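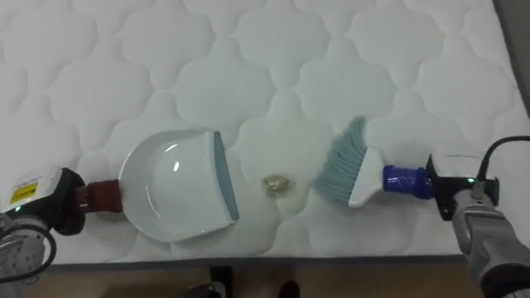
White quilted top with dark gray side band

Girnard Quilted Mattress
By Hemmin

The Girnard is a medium-firm foam and spring mattress with a stitched quilted top. It is sold in four sizes and ships rolled in a carton. All sizes are built the same way and have the same height and feel.

Overview

The top panel is quilted in a repeating pattern of rounded shapes. The quilting goes through the cover fabric and a thin layer of fill, so the surface has a little give before you reach the comfort foam. A plain band in gray runs around the sides. The cover is sewn on and does not come off for washing. We recommend a mattress protector from the first night.

Under the cover is a layer of comfort foam, then individually wrapped springs, then a firm base foam. The springs along the edges are a heavier gauge than the ones in the middle, so you can sit on the side to put your shoes on without sliding off.

Feel

Most back and side sleepers will find the Girnard comfortable. If you sleep on your stomach or like a hard bed, look at the Stesberg, which has the same springs with less foam above them. Expect the Girnard to feel firmer for the first couple of weeks.
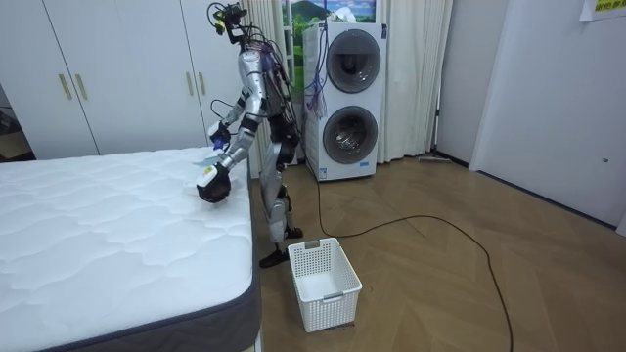
Setting up

Carry the carton into the bedroom before you open it. Larger sizes need two people. Cut the outer plastic with the small cutter in the carton, not with a kitchen knife, and unroll the mattress with the quilted side up. It will start to fill out right away. You can sleep on it the same night, but allow the full time listed in the leaflet for the corners to square up.

A new mattress may have a slight smell. Open a window and leave the bed unmade for a day if it bothers you.

Bed frames

The Girnard can be used on a slatted frame, a box spring, a solid platform or an adjustable base. Slats should be flat and no more than 4 inches apart. Bowed slats are fine if they are in good condition. Queen and king frames need a center support with a leg that reaches the floor. You can put the mattress directly on the floor for a short time, but stand it up against a wall every week or so to let air get to the underside.

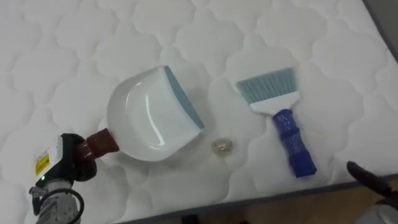
By the Hemmin Product Desk | Updated in June

Care

Vacuum the top with a soft brush attachment, following the seams. Blot spills with a dry cloth, then use cool water and a drop of mild soap. Do not soak the fabric and do not use bleach. Let the mattress dry completely before you put sheets back on.

Turn the mattress head to foot every three months. It has one sleeping side and should not be flipped.

Trial and returns

You have 100 nights to try the Girnard at home. Please keep it for the first few weeks before deciding. Returns are free on the first mattress you buy from us. A pickup fee of $50 applies to any after that. Stained mattresses cannot be taken back.

Goes with

Neltovier Mattress Protector, fitted, machine washable, $80 in all sizes
Stesberg Slatted Bed Frame, queen and king
Hemmin Low Pillow, sold singly

Delivery is to the front door. Room delivery and removal of your old mattress can be added at checkout in most areas.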